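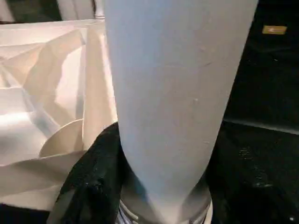

Crumpled paper and black cloth beside the finger.

Section 8. Trying a chore with the Hetora kit

1. Put one soft item on the work surface.
2. Set the speed to 100 for the first try. Stay near the stop button.
3. Let the 2 arms finish before you reach in.

Caution: The kit can not yet do a household chore alone — a person must watch it.

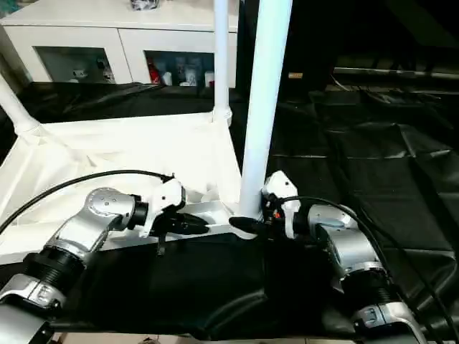 Urs Brunner remarks that he still folds faster by hand, and would let the machine do only the sorting.

4. Write down each failed grasp.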